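Search the boards Enter keyword
Reading time: 2 min

Tile counter around the sink – regrout or rip it out?

ridgeline_pat
We bought a place with a tiled kitchen counter and a drop-in stainless sink. A fabricator called Rison quoted me $970 just for tear-out, before any new top. A guy at the store told me to scrub it, regrout with Tiltel and forget the whole thing. I don't believe either of them. Has anyone lived with tile around a sink for years and not hated it?

mopbucket40
Lived with it, hated it. Crumbs sit in the grout lines and you can't wipe anything straight into the sink. Whoever told you Tiltel fixes that is selling Tiltel.

saltine
I don't buy the hate. My parents' kitchen has square brown tile with a red patterned border at the sink, and the only thing I'd complain about is the white tile on the wall behind. Put a sheet of bubble wrap over the front edge when you've got stuff out and the tile takes no knocks at all.

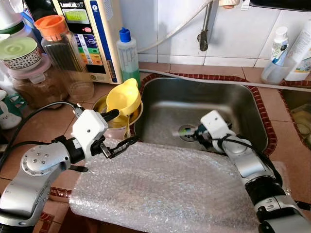 Same counter in both, with the yellow funnel.
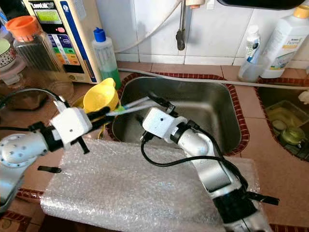

mopbucket40 doesn't see how bubble wrap is an answer to anything, given that water gets under plastic and then sits on the grout, exactly where you don't want it. A folded towel would do more, and you can wash a towel.

saltine
It comes off when the dishes are done. Nobody's gluing it down.

grout_doubter
Pat, what did the $970 cover? Mine was $600 with haul-away, and they still left thinset all over the cabinet tops. I'd get the scope in writing. Also ask if they save the sink, mine got bent coming out.

ridgeline_pat
Tear-out and haul-away, nothing about the sink. Good catch. There's also a sealer from Prirkura at $219 for the kit that "ends grout cleaning." Anyone?

grout_doubter
For $219 it had better wash the dishes too. I used a cheap one from Ó Dubhghaill's hardware and it did fine behind the faucet – less so along the front, where the sponge lives. I wouldn't expect any brand to hold up there.

mopbucket40
Still say rip it out.

ridgeline_pat
Going to scrub one corner first and see what color the grout is supposed to be.

Contact | Copyright Rison Road Home Boards | Back to top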